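Talks > Small Business Evenings > Speaker Notes

We use cookies to remember your settings. Accept | Manage

Pricing Your Handmade Soap Without Crying
Notes for Denise Bainbridge, Sep 19, 2024

Okay, say hi, wait for the folding chairs to stop squeaking. Ask who has sold a bar of soap for less than it cost to make. Put my own hand up first, because I did it for 2 years!

Start with the Grasell market story. I had a cute table, a line of people, and I sold out before lunch. Drove home singing. Then I sat down with my receipts and found I'd cleared 80 dollars for the whole weekend, before gas. (Pause here. People groan, let them.)

So what was I leaving out? My time, mainly. I counted the oils and the lye and the lavender, and I never counted the evenings I spent cutting, stamping, and wrapping. I also forgot the booth fee, the card reader fee, and the bars I gave away to anybody who sniffed one and smiled at me.

Switch slides. Talk about the worksheet while they look up. 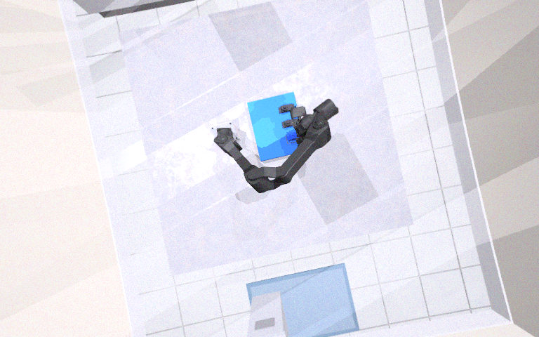

Slide 6: blue box, black gripper, white tile (simulated)

Worksheet has one line per batch. Write down what went into it, how long you stood there, and how many bars you could sell at full price. The ugly ends don't count as full price, sorry. I put mine in a basket marked "odd bits" and they go fast, but I never plan on that money.

Next, wholesale. Tirken was my first shop and I said yes to everything they asked for, including free shipping. Please don't do that. Work out your wholesale price at home, write it on a card, and keep the card in your bag. If the shop wants less, you can say you'll think about it and go get a coffee. With Petchrat I did exactly that and they called me back.

Raising prices: I was terrified. I wrote a long apology email to my regulars and my sister made me delete it. Changed the sign in June and around 70 people came by the table that first day. One asked about it. She bought three bars.

If somebody asks about insurance, tell them yes, get it, and move on or we'll be here all night. If they ask about making 2,000 bars for the Kirnoritz holiday order, tell the short version (garage, fans, no room for the car).

Finish with the worksheet again, extra copies by the door. Leave time for questions. Remember to get my sample tin back from the front row!

14 shares | 3 comments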